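Udgate Oral History Project
Progress report to the Kuruc Fund, second period, through October

Where things stand: 108 interviews recorded, against a target we set before any of us had tried to get a retired ferry pilot to stop talking. The Corkholm sessions are finished. Wudthorpe is going more slowly, mainly because everyone there wants to know what their neighbor said first.

Transcription is behind. Zuzana Bednárik has cleared the older tapes, but 11 interviews are in a dialect that our software renders as a long argument about soup. These are being typed by hand. Declan Quinlan has taken on the worst of them and has asked that his hours be noted, so they are noted.

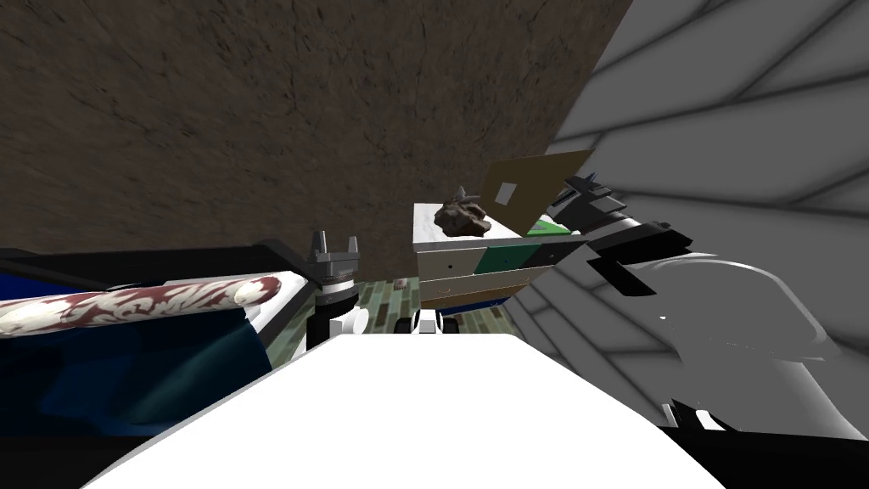

Spending is under budget on travel and over on postage. We mailed consent forms to all interviewees with return envelopes, as your office advised, and a good number came back holding recipes, clippings, and in one case a complaint about the bus. The forms themselves are now mostly in. Eight are still missing and Ravinder Landry is calling on those households in person.

The $4,000 set aside for the listening room is unspent. The library has offered us a different room from the one it offered in the spring, and we would like to see it with the heat on before signing.

Next period: finish Wudthorpe, complete the index, and settle the spelling of three family names on which the families do not agree.

A-yeong Ok, project lead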